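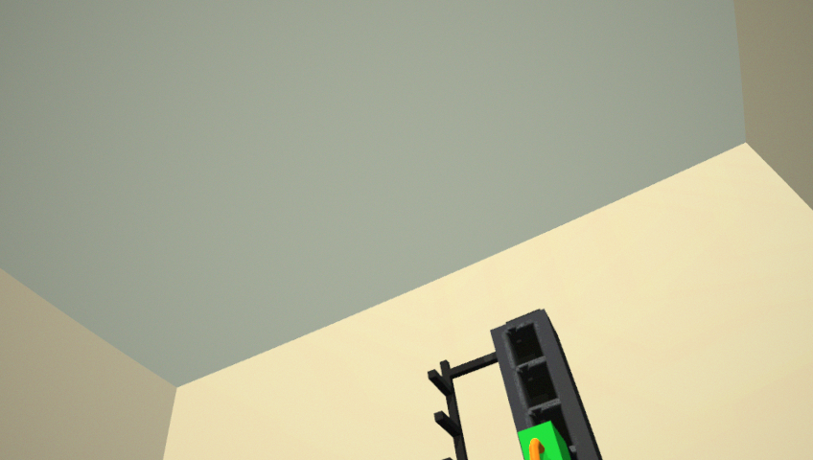
Plain ceiling over a cream-yellow wall (rendering).

How to Patch Test a Leave-On Acid at Home

A patch test checks how a small area of your skin responds to a product before you put it on your face. It applies to any leave-on exfoliant, including glycolic, lactic, mandelic and salicylic acid. The steps below use a serum, but toners and gels are tested the same way.

A home patch test does not diagnose an allergy. If you have reacted badly to a skin product before, ask a dermatologist about clinical testing first.

What you need

The product, unopened or recently opened
Mild cleanser with no fragrance
Clean cotton swabs
A soft towel
A skin-safe pen
A notebook or phone for notes

Before you start

Stop using other acids, retinoids and scrubs on the test area for one week. Do not shave or wax it during that time. Skip the test if the skin is broken, sunburned or already itchy.

Read the label and write down the type of acid, the strength and the lot number. If the strength is not printed, contact the maker. Products with the same name can be sold in more than one strength. The Skedon lactic serum, for one, comes in two versions with nearly matching labels.

Step 1. Choose the area

Use the inner forearm, two inches below the bend of the elbow. Mark a square the size of a postage stamp with the pen. Mark a second square on the other arm and leave it bare, so you have untreated skin to compare against.

Step 2. Clean and dry

Wash both squares with the cleanser and lukewarm water. Pat dry and wait 30 minutes. Damp skin can take up acid faster, and the result will be harder to read.

Step 3. Apply

Put one drop on a swab and spread it in a thin layer inside the first square. Do not rub. Let it dry uncovered. Do not use a bandage unless the product directions call for one, as covering an acid makes it act more strongly.

Step 4. Check and record

Look at the area after 14 minutes, again before bed, and again the next morning. Use the same light each time. Write down color, swelling, bumps, itch and stinging, and score each from 0 to 3. A brief tingle in the first minutes is common with acids. Burning is not, and the product should be rinsed off with cool water right away.

Step 5. Repeat

Apply once each evening for seven days, on the same square. Some reactions appear only after several uses. If the square looks and feels the same as the bare one at the end, go on to Step 6.

Step 6. Test near the face

Repeat the procedure for three evenings on a small spot behind the ear or along the jaw. Facial skin is thinner than forearm skin and may respond differently.

Reading the result

All scores 0 or 1, fading within an hour: start with two evenings a week on the face.
Any score of 2: stop, wait 28 days, and test a lower strength.
Any score of 3, or any blister: stop and do not retest. See a doctor if it spreads or does not settle.

Get emergency help for trouble breathing or swelling of the lips, tongue or throat.

Sun protection

Acids can make skin burn more easily. Wear sunscreen on the test area during the test and for one week after.

Page by Rocío Chávez. Scoring table checked by Aldo Ferri. Last revised in May: Step 6 added, waiting time in Step 2 changed.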